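분류: 운영회의 > 회의록 > 포장·발송

포장 작업대 및 완충재 정리 건 정기회의록

일자: 2024-10-01
장소: 그루니코(Grunico) 공동작업실 안쪽 회의 탁자
참석: 포장 담당, 발송 담당, 구매 담당, 작업실 관리 담당, 기록
자료: 지난 회의록, 알란스(Allance) 견적서, 파손 접수 내역

1. 지난 회의록 확인

지난 회의록은 한 군데를 고치고 승인함. "완충재 문제는 해결되었다"는 문장을 "완충재를 새로 주문하였다"로 바꿈. 주문한 것과 해결된 것은 다르다는 지적이 있었고 반대 의견은 없었음. 기록 담당은 앞으로 결과가 확인되지 않은 건에 "해결"이라는 말을 쓰지 않기로 함.

2. 포장 작업대 사용

관리 담당이 작업대 정리 방안을 다시 올림. 내용은 세 달 전 것과 거의 같음. 작업이 끝나면 상판을 비우고, 남은 완충재는 크기별로 통에 넣고, 부스러기를 쓸어 낸다는 것.

발송 담당은 이 방안이 왜 이번에는 지켜질 것으로 보는지 물음. 관리 담당은 안내문을 새로 붙이겠다고 답함. 안내문은 지금도 벽에 두 장 붙어 있으며 한 장은 선반에 가려 읽을 수 없다는 말이 나옴. 안내문을 더 붙이는 안은 보류.

포장 담당은 상판을 완전히 비우자는 요구가 실제 작업 순서와 맞지 않는다고 함. 뽁뽁이를 한 장 꺼내면 한 번에 다 쓰는 일이 드물고, 남은 것을 매번 통에 넣었다가 다시 꺼내면 그 시간이 더 아깝다는 것. 관리 담당은 그렇게 남겨 둔 것이 구겨진 채 며칠씩 간다고 반박함. 며칠씩 간다는 근거가 있느냐는 질문에는 "본 것이 그렇다"고만 답함. 기록해 둔 것은 없음.

절충안으로 하루 마감 때만 상판을 비우기로 함. 중간에 자리를 뜰 때는 그대로 두어도 됨. 마감하는 사람이 누구인지 애매하다는 문제는 남음. 근무표에 "마감" 칸을 만들기로 하였으나, 칸이 생긴다고 일이 되는지는 두고 볼 일이라는 의견도 함께 적어 둠.

3. 상판의 나뭇결과 부스러기

회색 나뭇결 상판에 자잘한 흰 부스러기가 남는다는 불만이 접수되어 있음. 발송 담당 말로는 이것이 상품 밑면에 묻어 나가서 받는 쪽에서 "쓰던 물건 아니냐"고 묻는 일이 있다고 함. 그런 문의가 몇 건인지는 따로 모아 두지 않았다고 함. 이 회의에서 건수 없이 올라오는 안건이 이번만 해도 두 번째라는 지적이 있었음.

부스러기가 어디서 나오는지도 의견이 갈림. 구매 담당은 종이 상자 절단면을 의심하고, 포장 담당은 솜 종류의 충전재를 의심함. 비닐 완충재에서는 나올 것이 없다는 데에는 대체로 동의하였으나, 확인해 본 사람은 없음. 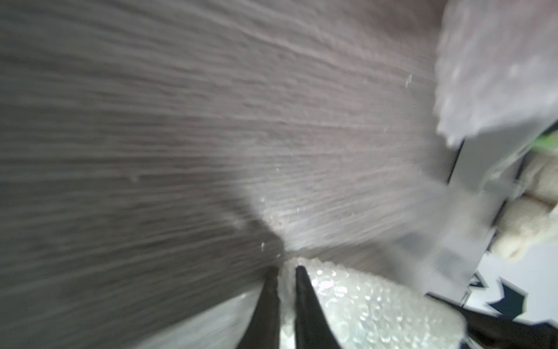 상판에 깔개를 까는 안이 나옴. 스칼릭스(Skalix) 작업 매트를 쓰면 부스러기를 한 번에 털 수 있다는 것이 구매 담당의 설명. 포장 담당은 매트가 밀려서 테이프를 자를 때 오히려 위험하다고 함. 예전에 다른 매트를 깔았다가 두 주 만에 걷어 낸 일이 있는데, 그때 산 매트가 아직 창고에 있다는 점도 언급됨. 새것을 사기 전에 그것부터 깔아 보기로 함. 깔아 보고 또 밀리면 매트 이야기는 더 하지 않기로 함.

솔로 쓸지 젖은 걸레로 닦을지도 물음이 있었음. 젖은 걸레는 상자에 물기가 옮을 수 있으니 마감 때만 쓰고, 낮에는 마른 솔을 씀. 솔은 이미 있음. 어디 있는지는 회의 중에 찾지 못함.

4. 알란스 완충재 견적

알란스에서 뽁뽁이 롤과 낱장 두 가지로 견적을 보내 옴. 낱장은 1000장 단위로만 주문할 수 있고, 롤은 34롤을 한꺼번에 받는 조건임. 구매 담당은 단가만 보면 롤이 낫다고 함.

발송 담당은 34롤을 둘 곳이 없다고 함. 구매 담당은 안쪽 선반 위를 제안함. 그 선반은 원래 비워 두기로 한 곳이고, 그 결정도 이 회의에서 한 것이라는 점을 기록 담당이 확인해 줌.

견적서에 적힌 "기존 제품 대비 파손 감소"라는 문구를 두고 한참 이야기함. 무엇과 비교한 것인지, 어떤 물건을 어떻게 떨어뜨려 본 것인지 아무 설명이 없음. 이 문구는 검토에서 빼기로 함. 업체에 물어볼 수는 있으나 물어본다고 다른 답이 올 것 같지 않다는 의견이 많았음.

우리 쪽 파손 접수 내역은 200건 발송분을 놓고 본 것으로, 그중 5건이 파손으로 들어옴. 구매 담당은 이것을 완충재가 얇은 탓으로 보았으나, 포장 담당은 내역에 포장 상태가 적혀 있지 않으니 그렇게 말할 수 없다고 함. 물건을 한 겹으로 쌌는지 두 겹으로 쌌는지, 모서리를 접었는지, 상자 안에 빈 데가 남았는지 알 길이 없음. 배송 중에 눌린 것과 처음부터 헐겁게 넣은 것도 구분되지 않음. 완충재를 바꿀 근거로는 부족하다고 보고, 접수 양식에 포장 방법 칸을 먼저 넣기로 함.

롤과 낱장 어느 쪽도 이번에는 주문하지 않음. 지금 있는 것을 쓰고 견적은 12월에 다시 봄. 견적 유효 기간이 그 전에 끝난다는 말이 있었으나, 끝나면 다시 받으면 된다고 정리함.

5. 쓰던 뽁뽁이 재사용

받은 택배에서 나온 뽁뽁이를 다시 쓰는 문제. 루수(Rusu) 쪽 납품분에는 재사용 완충재를 쓰지 말아 달라는 요청이 있어 그대로 따름. 나머지 발송분은 기준이 없었음.

포장 담당이 내놓은 기준은 다음과 같음.
- 공기 방울이 눈에 띄게 꺼진 것은 버림
- 테이프가 붙은 부분은 잘라 내고 씀
- 구겨진 것은 펴서 방울이 살아 있으면 씀
- 냄새가 나는 것은 버림

"눈에 띄게"가 어느 정도인지 사람마다 다르지 않겠느냐는 말이 있었음. 방울을 하나하나 눌러 볼 수는 없고, 눌러 보면 그 방울은 못 쓰게 될 수도 있음. 기준은 그대로 두되 애매하면 버리는 쪽으로 함. 관리 담당은 그러면 결국 다 버리게 될 것이라고 하였고, 이에 대해서는 따로 답이 없었음.

재사용분은 새것과 다른 통에 둠. 통 두 개를 쓰면 통로가 좁아진다는 발송 담당의 의견은 남겨 두고, 일단 써 보기로 함.

6. 기타

테이프 커터 한 대가 또 안 잘림. 날만 바꿀지 새로 살지는 구매 담당이 알아봄. 지난번에도 알아보기로 되어 있었음.

작업실 사용료 이야기가 나왔으나 안건이 아니어서 다루지 않음.

결정 사항
- 상판 비우기는 하루 마감 때만 함. 근무표에 마감 칸 추가 (관리)
- 창고에 있는 매트를 깔아 봄 (포장)
- 파손 접수 양식에 포장 방법 칸 추가 (발송)
- 알란스 견적은 12월에 재검토, 그때까지 주문 없음 (구매)
- 재사용 완충재 통 분리, 루수 납품분에는 새것만 사용 (포장)
- 솔을 찾아서 작업대 옆에 걸어 둠 (관리)

보류
- 안내문 추가
- 스칼릭스 매트 구입
- 테이프 커터 교체

다음 회의 날짜는 정하지 못함. 발송이 몰리는 주를 피하자고 하였으나 어느 주가 몰리는지 의견이 달랐음.

그루니코 공동작업실 운영회의 | 문의: 작업실 사무 창구 | 무단 전재 금지 | 맨 위로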